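Round worktable

A round worktable is a table with a circular top, usually on a central base, used for reading, writing and small meetings in offices, studios and apartments. It differs from the round dining table mainly in its finish and in the seating placed with it. The two types overlap, and many catalogs list the same product under both headings.

Terminology

The trade uses several names. Suppliers of office furniture tend to say "discussion table" or "meeting round," while household sellers prefer "bistro table" for small tops and "pedestal table" for anything on one column. The Suddale catalog groups them all under entry 277, "tables, circular, general use," and separates them only by diameter. "Worktable" in the strict sense also covers benches for manual trades, which are outside the scope of this article.

Form and dimensions

Tops intended for four people are commonly 90 to 120 cm across. The Prundeck pattern, often taken as a reference, has a diameter of 116 cm and a height of 74 cm. With no corners, a circular top lets chairs be spaced freely and moved when a person joins or leaves. The usable area is smaller than that of a square top of the same width, and the loss falls at the corners, where papers and equipment are usually put. A sheet of paper laid near the rim also has no straight edge to line up with – a common complaint from people who draw or cut on such tables.

Surface

Marble patterns are among the most widely sold finishes, in white with gray veining and in black with white veining. The pattern may be natural stone, a printed film under a clear coat, or a sheet of sintered material bonded to a board. The three are hard to tell apart by eye from normal sitting height. Weight and the look of the underside are better guides.

Dark veined tops hide ink marks and pencil dust but show fingerprints, crumbs and water rings. They also contrast strongly with pale objects, so that paper, cardboard and white cups stand out clearly on them.

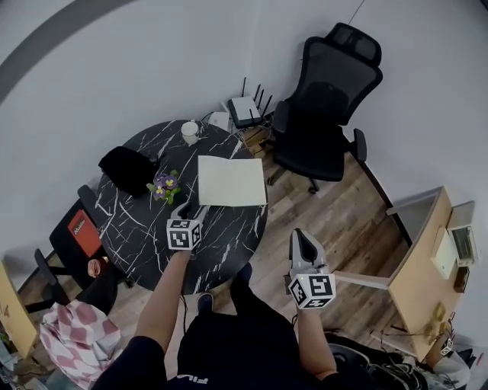 Elba Zapata disputes the preference for dark tops, arguing that glare from a ceiling light on a polished black surface tires the eyes sooner than a scratched pale one does, and that a matte finish should be the default for any table meant for reading. Makers have answered this in part with satin coatings. The Iturra workshop changed its whole range to satin after a run of more than 3000 polished tops, and kept the veining unchanged.

Seating

Two kinds of chair are found with round worktables. The first is a fixed chair with a low back that can be pushed in until it touches or nearly touches the rim. The second is the wheeled office chair. Models with a tall mesh back, a headrest and armrests are comfortable over long periods but fit poorly under a circular top: the armrests meet the edge before the seat is under it, and the wheeled base may strike a wide pedestal foot. In mixed rooms the fixed chairs therefore stay at the table and the office chair is parked against a wall.

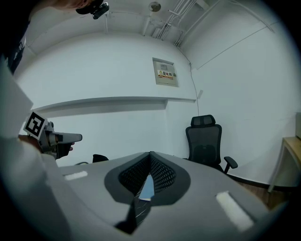

The parking place is best chosen so that the chair can be rolled out in one movement. Access to any electrical distribution box on the same wall should be kept free, and local rules may set the clearance. On wood or wood-look floors, soft casters are advised, as hard ones leave tracks along the usual route between wall and table.

Placement in a room

A round table needs a clear ring of floor on all sides if every seat is to be used. The Cukovari layout guide recommends 75 cm from the rim to the nearest wall or cabinet, and 90 cm where people must pass behind a seated person. Rectangular side tables and desks placed along the walls take up the storage role that the round top does badly: small appliances, boxes and paper stock are kept there.

Items in use

Objects on a round worktable tend to gather away from the sitter. Mugs and small electronic devices such as routers go toward the far side, and the area directly in front is held for an open notebook or a sheet. Where a router is placed on the table its cables cross the rim – a trip hazard if they run to a wall outlet.

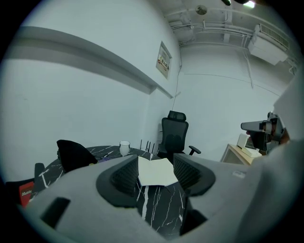

Care

Stone tops are wiped with a damp cloth and a neutral cleaner. Acids, including vinegar and lemon juice, etch marble and dull the polish. Printed and coated tops tolerate mild detergent but not abrasive pads. Felt or cork under mugs and potted plants prevents rings on all types. Pedestal bolts should be checked and tightened when the top begins to rock.

See also

Pedestal table
Office chair
Sintered stone
Meeting room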